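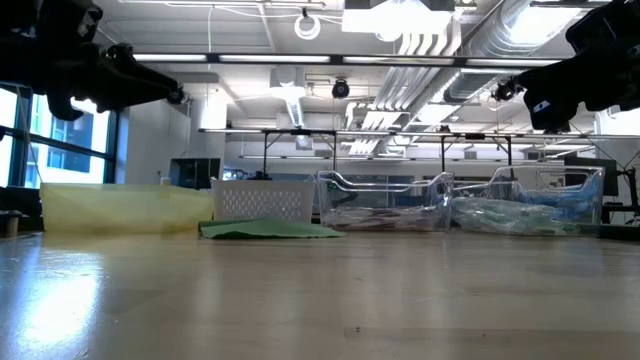
## 4. Fitting and finishing the top

Revised 4/22/23. Replaces the single loose sheet that came with earlier Hondis tables.

This section covers the solid wood top only. The legs and rails should already be bolted together (section 3) and standing level. If the frame rocks, go back and sort it out now. The top will not pull a twisted frame flat, whatever the sticker on the carton says, and trying to make it do so is the usual way people strip the screw holes.

You will need:

- the top, still in its paper wrap
- the bag of slotted brackets and short screws (bag C)
- a hand screwdriver
- a pencil and a tape measure
- 180 and 240 grit paper, and a cork or rubber block
- a tin of oil, see 4.3 before you buy any
- plain cotton rags, more than you think
- a bucket of water, or a lidded metal tin

### 4.1 Letting the top settle

1. Take the top out of its carton and cut away the plastic corners. Leave the paper on for the moment.
2. Stand it on its long edge against an inside wall, with a strip of card under it and a gap behind it.
3. Take the paper off the next day and turn the top round, so the other face looks into the room.
4. Leave it for 14 days in the room where the table will be used.

The carton says "ready to use in minutes". It is ready to be put down in minutes. Wood that has been in an unheated lorry and then a warm kitchen will move, and it is better that it moves before you screw it to a metal frame.

**Note.** A slight bow at this stage is normal. Sight along the long edge. If you can slide a pound coin under the middle when the top is laid face down on a flat floor, turn it over, give it another week and check again. If it is worse after that, return it. Do not let anyone on the phone tell you to stand books on it. We have tried books.

**Caution.** Keep the top away from radiators, stoves and underfloor heating while it settles. One hot face and one cool face will make it cup, and it may not come back.

### 4.2 Fixing the top to the frame

The standard top is 1110 mm long and sits on a frame 870 mm long, measured over the outside of the legs. The overhang at each end should match, but measure your own. The Plotico frames supplied with some kits were made to a looser standard and we would not trust the printed drawing to the last few millimetres.

1. Lay a blanket on the floor and put the top on it, best face down. Decide which face is best in daylight. Shop light hides a lot.
2. Lower the frame on to the top, legs in the air. This needs two people.
3. Measure the overhang at all four corners and shift the frame until opposite ends agree.
4. Set a slotted bracket over each fixing point on the rails. The slots must run across the grain.
5. Mark the middle of each slot with a pencil, drill a pilot hole, and stop well short of the face. Wrap a bit of tape round the drill bit as a depth mark.
6. Drive the screws by hand. Nip them up, then back each one off by a quarter turn.
7. Turn the table over, again with two people, lifting by the frame.

Step 6 looks wrong and will feel wrong. A top this wide swells and shrinks with the seasons, and the screws have to be able to slide in their slots. If they are tight the wood will find somewhere else to give, usually a glue line.

**Caution.** Do not use the long screws from bag B. They are for the rails. They are also long enough to come through the top, and both bags are the same colour.

**Note.** Glue between the top and the frame is not needed. Some sellers recommend a bead of it "for extra strength". It adds none that you will notice and it stops the top from moving, so leave it in the cupboard.

### 4.3 Choosing an oil

The factory coat is thin. It is there to keep fingermarks off in the shop and it should not be thought of as a finish. A new top can look glossy and still soak up a coffee ring the first morning.

There are a great many oils on sale and most of the difference between them is the label. What we can say is this:

| Type | Drying | Our view |
|---|---|---|
| Hardwax oil | Overnight | Best all-round choice for a table in daily use |
| Danish or tung oil blend | A day or so per coat | Fine, needs more coats |
| Raw linseed | Very slow | Stays sticky for far too long, avoid |
| Cooking oil | Does not dry | No |
| Spray "wood feeder" | Not stated | Shines for an afternoon |

Skevness hardwax oil is the one we test with. It goes on easily and smells strongly. The makers claim a single coat is enough. On our test tops one coat was patchy and two were adequate. Govindasamy table oil gave much the same result with a slightly yellower cast, which you may or may not like. Try either on the underside first.

Words such as "natural", "nourishing" and "food safe" have no bearing on how well an oil stands up to a wet glass. Wood is not hungry. Read the drying time and the cleaning-up instructions on the back, and ignore the front.

### 4.4 Sanding and oiling

1. Wipe the top with a barely damp cloth and let it dry fully. This lifts the loose fibres so that you can take them off.
2. Sand along the grain with 180 grit on the block, light and even strokes. Do the whole top, including the edges. Do not dig at any one mark.
3. Repeat with 240 grit. Ease the sharp corners with two or three strokes.
4. Vacuum the dust off, then wipe with a dry rag.
5. Stir the oil. Do not shake it.
6. Put on a thin coat with a rag, working along the grain, one strip at a time. If it looks generous, it is too thick.
7. Wait ten minutes and wipe off everything that has not gone in. Look across the surface towards a window. Wet patches show up plainly at a low angle.
8. Leave overnight, rub very lightly with used 240 paper, and repeat steps 4, 6 and 7.
9. Do the underside as well. One coat is enough there.

People skip step 9. An oiled face and a bare face take up damp at different rates, and the top will bend towards one or the other by the winter.

**Warning: fire risk.** Rags wet with oil can heat up and catch fire by themselves, even hours later. Soak used rags in the bucket or shut them in the metal tin with water. Never leave them in a heap or put them in a kitchen bin. This is the one piece of small print on the oil tin that we believe entirely.

**Note.** Knots, specks and darker strips are part of the wood. Sanding will not shift them, since most go deeper than you could reach without leaving a hollow. A knot that is loose or proud of the surface is a different matter and counts as a fault.

### 4.5 First weeks of use

- The surface will feel dry long before it is hard. Keep water off it for a week, and do not put a cloth or a rubber mat on it for a fortnight.
- Lift things, do not slide them. Pots and tins with rough bases are the worst.
- Wipe spills when they happen. Washing-up liquid in warm water is all the cleaner you need, on a wrung-out cloth.
- Turn or shift anything that lives on the table now and then. The wood changes colour in daylight and will keep a pale outline of whatever was sitting there.
- Check the bracket screws in September, before the heating goes on. They should still turn with light finger pressure on the driver.

The care kit sold alongside this table has code 91 in the spares list. It holds a small bottle of oil, a sponge and a leaflet. The oil is good enough but there is not enough of it for the full top, and the sponge is a sponge. We would buy a proper tin.

### 4.6 If something goes wrong

**Sticky after two days.** Too much oil was left on. Rub hard with a rag dampened with fresh oil, which softens the old layer, and wipe it all off. Opening a window helps. A hairdryer makes it worse.

**White rings.** Damp in the finish. Leave them a few days, as many fade. If one stays, rub it along the grain with 240 paper and oil the patch. Mayonnaise, toothpaste and cigarette ash are all recommended online and we had no luck with any of them.

**Black marks.** Iron and water together, most often from a tin or a steel pan left standing wet. Sanding takes out the light ones. Deep ones stay.

**A crack at the end.** Check first that the brackets are loose in their slots. If the crack is shorter than your thumb, mark the end of it in pencil and watch it for a month before you fill it. If it runs past the mark, stop using the table for anything heavy and make a claim, quoting the number on the underside label.

**The table rocks.** See section 3. It is almost always the floor - but check the feet before you blame it.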